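다르킥(Darkik) 마을 구술사 및 소책자 사업 중간보고서

받는 곳: 악소이(Aksoy) 문화기금 지원사업 담당자님
작성: Yavuz Dönmez
작성일: 2024년 7월 13일

안녕하십니까. 지난 보고서 이후의 진행 상황을 말씀드립니다. 저는 한국어로 이런 긴 문서를 쓰는 일이 아직 익숙하지 않아서, 표현이 딱딱하거나 어색한 곳이 있으면 미리 양해를 부탁드립니다. 내용에 관해서는 가능한 한 정확하게 쓰려고 노력하였습니다.

1. 녹음과 녹취

지난 보고서에서는 녹음을 마친 분들의 이야기를 글로 옮기는 작업이 늦어지고 있다고 말씀드렸습니다. 그때 저는 늦어진 이유를 인력 부족이라고 적었는데, 지금 생각하면 그 설명은 충분하지 않았습니다. 더 큰 이유는 사투리였습니다. 다르킥의 어르신들은 같은 낱말을 집안마다 조금씩 다르게 발음하시고, 특히 농사 도구와 바람의 이름은 표준어로 바꾸면 뜻이 달라집니다. 처음에는 표준어로 먼저 옮기고 나중에 사투리를 괄호에 넣는 방법을 썼습니다. 4월에 이 방법을 그만두고, 들리는 대로 먼저 적은 다음 뜻풀이를 따로 붙이는 순서로 바꾸었습니다.

순서를 바꾼 뒤에는 한 사람의 녹취를 끝내는 시간이 더 길어졌지만, 다시 고치는 일이 많이 줄었습니다. 현재 뜻풀이 목록에는 2653개의 항목이 있습니다. 이 안에는 같은 말의 다른 발음도 따로 들어 있으므로, 낱말의 수로 이해하시면 안 됩니다. 중복을 정리한 목록은 최종보고서에 붙이겠습니다.

Faraji Biwott 씨가 우비츠(Uvitz) 강 건너편 마을의 녹취를 맡고 있습니다. 그쪽 녹음은 바깥에서 한 것이 많아서 바람 소리와 닭 소리가 크게 들어갔습니다. 소리를 깨끗하게 만드는 프로그램도 써 보았는데, 말끝이 같이 지워지는 문제가 있어서 원본을 그대로 듣고 적기로 하였습니다. 알아들을 수 없는 부분은 추측해서 채우지 않고 빈칸으로 남기고 있습니다. 빈칸이 많은 녹음은 가능하면 본인에게 다시 들려 드리고 여쭈어 볼 생각입니다.
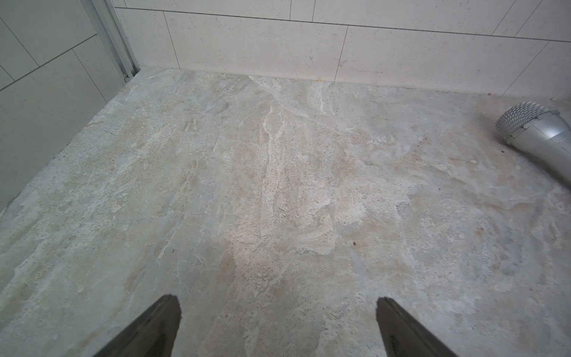

다시 여쭈어 보는 방문은 쉽지 않습니다. 자기 목소리를 듣고 부끄러워하시는 분도 계시고, 전에 하신 이야기를 고치고 싶어 하시는 분도 계십니다. 고친 이야기와 처음 이야기가 다를 때 어느 쪽을 실을 것인가에 대해 저희끼리 오래 의논하였습니다. 결론은 두 가지를 모두 보관하고, 책에는 본인이 원하시는 쪽을 싣는 것입니다. 다만 날짜나 장소처럼 문서로 확인할 수 있는 것이 서로 맞지 않을 때에는 짧은 주석을 붙입니다.

예를 하나 들겠습니다. 포테보(Potevo) 고개를 넘는 옛길에 대하여, 한 어르신은 처음에 길이 홍수로 없어졌다고 말씀하셨고, 두 번째에는 사람들이 장에 가는 길을 바꾸어서 저절로 없어졌다고 말씀하셨습니다. 본인은 둘 다 맞다고 하셨습니다. 큰물이 난 뒤에도 걸어서 다니는 사람은 있었는데, 짐을 싣고 가는 사람이 먼저 다른 길로 갔다는 것입니다. 이 설명은 두 번의 녹음을 같이 읽어야 이해가 되므로, 이 부분은 예외로 두 이야기를 나란히 실으려고 합니다.

2. 사진과 편지의 수집

주민들이 빌려 주신 옛 사진과 편지는 2937점이 되었습니다. 스캔은 모두 마쳤고, 원본은 대부분 돌려 드렸습니다. 아직 돌려 드리지 못한 것은 주인이 도시로 이사하신 경우와, 형제 사이에 누가 받을 것인지 정하지 못한 경우입니다. 뒤의 경우는 저희가 결정할 일이 아니므로 가족의 연락을 기다리고 있습니다. 그동안 원본은 중성지 봉투에 넣어 잠금장치가 있는 서랍에 보관합니다.

편지의 공개 범위는 지원 신청서에 적은 것보다 좁아질 것 같습니다. 신청할 때에는 빌려 주신 분의 동의만 받으면 된다고 생각하였는데, 편지에는 쓴 사람과 받은 사람이 따로 있고, 그 안에 이름이 나오는 이웃도 있습니다. 그래서 동의서를 두 장으로 나누었습니다. 한 장은 보관에 대한 동의이고, 다른 한 장은 책에 싣는 것에 대한 동의입니다. 보관에는 동의하셨지만 책에는 싣지 말라고 하신 분들이 계십니다. 그 뜻을 그대로 따르겠습니다.

사진 뒷면의 글씨도 모두 스캔하였습니다. 처음 계획에는 없던 일입니다. 그런데 뒷면에 적힌 이름이 앞면의 사람과 맞지 않는 사진이 여러 장 나왔습니다. 사진첩에서 떼었다가 다시 붙이는 동안 순서가 바뀐 것인지, 나중에 다른 사람이 기억으로 적은 것인지 아직 모릅니다. 확인되지 않은 이름은 책의 사진 설명에 쓰지 않습니다.

3. 소책자의 편집

소책자는 4개의 장으로 구성합니다. 첫째 장은 물과 길, 둘째 장은 장날, 셋째 장은 혼례와 장례, 넷째 장은 마을을 떠난 사람들의 이야기입니다. 넷째 장은 신청서에는 부록으로 되어 있었습니다. 그러나 녹음을 정리하면서 보니 거의 모든 분이 떠난 가족의 이야기를 하셨기 때문에 본문으로 옮기는 것이 옳다고 판단하였습니다. 이 변경에 대하여 기금의 승인을 부탁드립니다.

둘째 장의 초고는 마을회관에서 소리 내어 읽어 드렸습니다. 읽는 동안 여러 분이 물건값을 고쳐 주셨습니다. 소금값에 대해서는 의견이 끝까지 하나로 모이지 않았고, 저희는 금액을 빼고 소금 한 자루를 콩과 어떻게 바꾸었는지만 적기로 하였습니다. 문장이 너무 점잖다는 말씀도 나왔습니다. 장날은 시끄러웠는데 책 속의 장날은 조용하다는 것입니다. 저에게는 고마운 지적이었습니다.
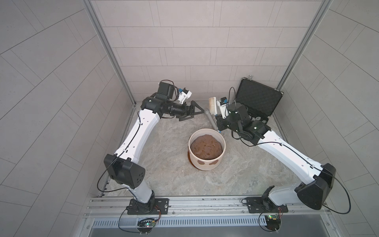 Faraji Biwott 씨는 그 의견에 찬성하면서도, 흥정하는 말을 전부 살리면 다른 지방의 독자는 한 쪽도 읽기 어려울 것이라고 하였습니다. 그래서 흥정 장면 하나만 사투리 그대로 싣고 같은 쪽 아래에 뜻풀이를 두는 방법을 제안하였습니다. 나머지 부분은 말투의 순서와 반복을 살리고 낱말만 조금 쉽게 하자는 것입니다.

저도 이 제안을 받아들였고, 지금 둘째 장을 다시 쓰고 있습니다. 셋째 장은 아직 초고의 절반 정도입니다. 장례에 관한 이야기는 말씀하시는 분의 마음을 생각하여 녹음을 중간에 멈춘 적이 많고, 그래서 글의 연결이 고르지 않습니다. 무리하게 채울 생각은 없습니다. 짧은 이야기는 짧은 대로 두겠습니다.

인쇄는 시험본 50부를 먼저 만들어 이야기를 해 주신 분들께 드리고, 고칠 곳을 표시해 주시면 그것을 반영하여 정식으로 인쇄하겠습니다. 시험본의 글자는 보통 책보다 크게 하였습니다. 눈이 어두우신 분께는 저희가 찾아가서 읽어 드립니다.

4. 예산

인건비와 교통비는 계획 안에서 쓰고 있습니다. 강 건너편 방문을 한 번에 여러 집씩 묶었기 때문에 교통비가 조금 남을 것입니다. 반대로 보관용 봉투와 상자의 비용은 계획을 넘었습니다. 편지를 접힌 상태로 두지 않고 펴서 보관하려면 더 큰 상자가 필요하다는 것을 신청할 때에는 알지 못하였습니다. 남는 교통비를 보관 재료비로 옮기는 것을 허락해 주시기 바랍니다. 항목별 표와 영수증 사본은 별도의 봉투로 보내 드렸습니다. 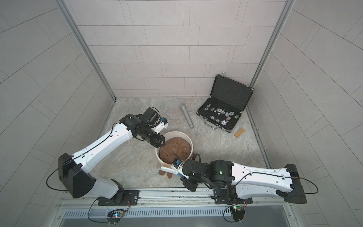
번역비는 아직 쓰지 않았습니다. 영어 요약문은 본문이 확정된 뒤에 맡기는 것이 낭비가 적다고 보았습니다. 번역하실 분께는 뜻풀이 목록을 먼저 드리고, 바람의 이름은 번역하지 않고 소리대로 적어 달라고 부탁할 예정입니다.

5. 어려운 점과 앞으로의 일

가장 걱정되는 것은 시간입니다. 시험본을 읽어 주실 분들 가운데 건강이 좋지 않은 분이 계십니다. 그분들께는 책 전체가 완성되기를 기다리지 않고, 본인의 이야기가 들어 있는 부분만 먼저 인쇄하여 가져다 드리려고 합니다. 이 일은 추가 비용 없이 할 수 있습니다.

녹음 파일의 장기 보관처도 정해야 합니다. 군 도서관에 문의하였고, 받을 수는 있지만 열람 규칙을 먼저 문서로 만들어 달라는 답을 받았습니다. 규칙의 초안은 제가 쓰고 있으며, 가족이 요청하면 공개를 멈출 수 있다는 조항을 꼭 넣으려고 합니다. 혹시 기금에서 지원하신 다른 사업에 비슷한 규칙이 있으면 참고할 수 있도록 보내 주시면 감사하겠습니다.

승인을 부탁드리는 것은 두 가지입니다. 넷째 장을 부록에서 본문으로 옮기는 것과, 교통비의 남는 금액을 보관 재료비로 옮기는 것입니다. 서면으로 답을 주시면 그 답을 최종보고서에 함께 붙이겠습니다.

Yavuz Dönmez 드림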